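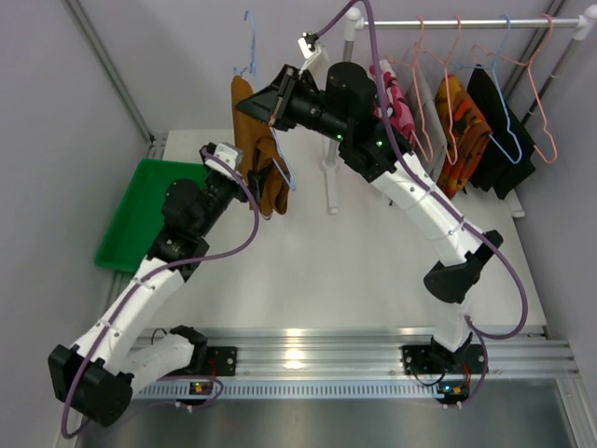
Brown trousers on a light blue hanger

Skonach Forum > Clothes and Laundry > Trousers: fold over the bar or hang by the hem?

tai_window
Monday, October 22, 2018
Hello all. I moved to Prerden in January and my wardrobe here is only 70 cm wide, so I must think about each hanger. I have always folded my trousers over the bar. After two weeks there is a line across the knee, and I have to iron again before work. My neighbour says I should hang them by the hem with clips. Who is right? They are cotton, not wool.

greywool243
Your neighbour. The weight of the waistband pulls the legs straight. I have done it like this for years and I iron only the shirts.

Marrow
I don't agree with greywool243. Clips leave marks, and on soft cotton the marks are worse than the line. Fold them on the crease, so the two legs lie flat together, and put them over a thick bar. The thin wire hangers from the dry cleaner are the problem.

greywool243
Clips leave marks only if they are cheap. Put a small piece of felt under.

Marrow
So now he has to buy clips and also felt, for 8 pairs of trousers :)

tai_window
It is 5 pairs, but yes, I would like to spend little. The hangers I have are plastic, from Kendex, quite thin. Maybe this is my mistake.

lodelinen
You can make the bar thicker yourself. Take the tube from kitchen paper, cut it along one side and push it over the bar. It looks a bit poor but the door is closed anyway. My mother did this and I still do.

greywool243
The tube becomes soft in a damp room, and Prerden is damp. I would not do it.

lodelinen
Mine are in a damp flat too and they last a whole winter. You change them, it is kitchen paper, you always have a new one.

Marrow
One more thing - let them cool after ironing before you hang them. If the cloth is still warm it takes the shape of the bar very fast.

tai_window
This I did not know, I always hang them at once. I will try the tube on 2 hangers and leave the others as they are, then I can compare. Does anybody know if it also works for linen?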